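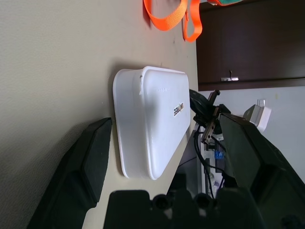

About Skavia

Search this site Enter keyword Go

Skavia is a contract calibration laboratory for weighing and volumetric equipment. We calibrate laboratory balances, industrial scales, test weights, piston pipettes and burettes for pharmacies, food producers, water utilities and teaching laboratories. Work is carried out at our own premises in Gresten or at the customer's site, depending on the instrument.

The laboratory was started by Tianyou Liao, who had previously serviced balances for a dairy equipment supplier. He remains technical manager and signs all certificates for mass standards. The laboratory has seven permanent staff. Two of them work mainly on the road.

Scope of work

Mass: test weights from 1 mg to 20 kg, cylindrical and knob types, sheet weights and hook weights. Weights above 20 kg are accepted by arrangement and passed to a subcontractor, who is named on the certificate.

Balances and scales: analytical, precision, bench and platform types. Each calibration covers repeatability, eccentricity and indication error at the load points agreed with the customer. Results are reported as found and, where an adjustment was made, as left.

Volume: single-channel and multichannel pipettes, bottle-top dispensers and burettes, tested by the gravimetric method. Glass volumetric flasks are accepted in batches of up to 42 pieces. Larger quantities should be split before shipping.

We do not repair load cells, and we do not sell new balances.

Premises

The mass room is on the ground floor, on a separate slab from the rest of the building. Temperature, humidity and air pressure are logged continuously and the values are printed on each certificate. Weights are left to stabilize overnight before comparison. The pipette room has its own air supply with the outlet directed away from the benches; the original ceiling outlet was closed after drift was found on the two balances nearest the door.

The office and goods-in counter moved to the Handar building in March. The laboratory rooms did not move. Deliveries addressed to the old counter are still forwarded, but this adds a day.

Reference standards

Our reference weights are sent out for recalibration on a fixed schedule and are not used for routine work. Working standards are compared against them in-house. Copies of the current reference certificates can be requested by any customer with an open order.

Records and scheduling

Certificates are issued as signed PDF files. Paper copies are printed on request. Customer records are held in the Rahimi database, which also sends the recall notices. The recall interval is set by the customer. We will comment on an interval if asked, but it is not stated on the certificate unless the order says so.

Sending instruments

Pipettes must be decontaminated before shipping, and a signed declaration must be enclosed. Test weights should travel in their own case. Remove batteries from portable scales and include the power supply. Instruments received without an order number are held at goods-in until one is supplied.

Last updated: 2026-03-22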